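Trimming the bed-clearing demonstrations

Last month I wrote that our bed-clearing policy had stopped improving at 800 demonstrations. Larysa Nazarenko asked whether the problem was the amount of data or what was in it. I spent most of May on that question, and the answer so far is mostly the second.

The full set has 2398 episodes, all recorded with the hand-held gripper. The task is the same throughout: pick small items off a sheet and leave the bedding alone. I trained the same diffusion policy on random subsets and on subsets chosen by a filter. The filter is simple. It looks at the gripper's path in the last stretch before the fingers close and scores how much the heading changes. Episodes with late corrections get a high score and are dropped first.

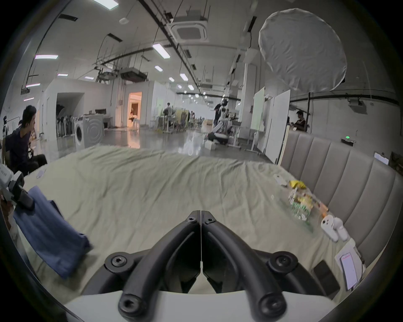 Wrinkled fabric makes the late corrections more common. A fold changes the apparent height of a thin object, the person holding the gripper descends, sees the error and comes back up. A policy trained on enough of these learns to hesitate. On rollouts it shows up as a small vertical oscillation above the item, sometimes ending in a grasp of the sheet.

Dropping the worst 249 episodes removed most of the oscillation. Dropping more did not help, and past a certain point cards and other flat items got worse. Hường Ung looked through the discarded episodes and found that flat items were overrepresented in them, so the filter was partly selecting on object type. I now normalize the score within each object category before ranking. That fixed the flat items at a small cost in overall smoothness.

Two caveats. All rollouts used one arm, and I trained only 2 seeds per subset, so I would not read anything into small gaps between neighboring points on the curve. Nelli Ikonen is rerunning the main comparison at Drarcombe with a different wrist mount. The scoring script is in the Stanciu repo under filters, with the per-category version as the default. The old ranking is still available behind a flag.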